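Packing table surface: carpet or bare top?
Travel & Storage > Small Spaces

jikness48
Covered my sorting table with blue-gray carpet. Boxes stay where I set them. Lint transfer to dark fabric is the drawback.

Essien_R
Disagree with carpet. A sachet that leaks toothpaste or soap means cutting out a section. Bare top wipes down.

jikness48
No leaks in 14 months. Toiletries stay in their boxes until they go in the bag.

zivness
Carpet is fine for cartons, wrong for clothes. Fold elsewhere.

Essien_R
Agreed on clothes. Also, long items belong on a wall hook. A pole takes up 40 inches of table.

jikness48
No wall there, only a curtain and divider posts. The pole goes at the back left, folded cloth in front of the center post, small boxes to the right of it. The Crest box lies flat on the left because it tips when stood on end.
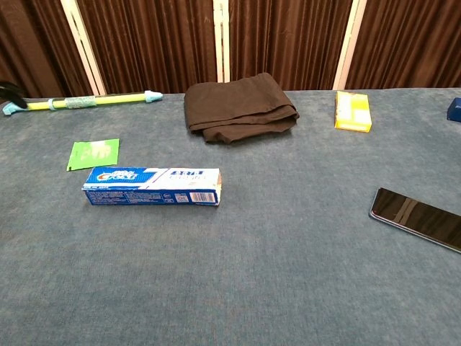
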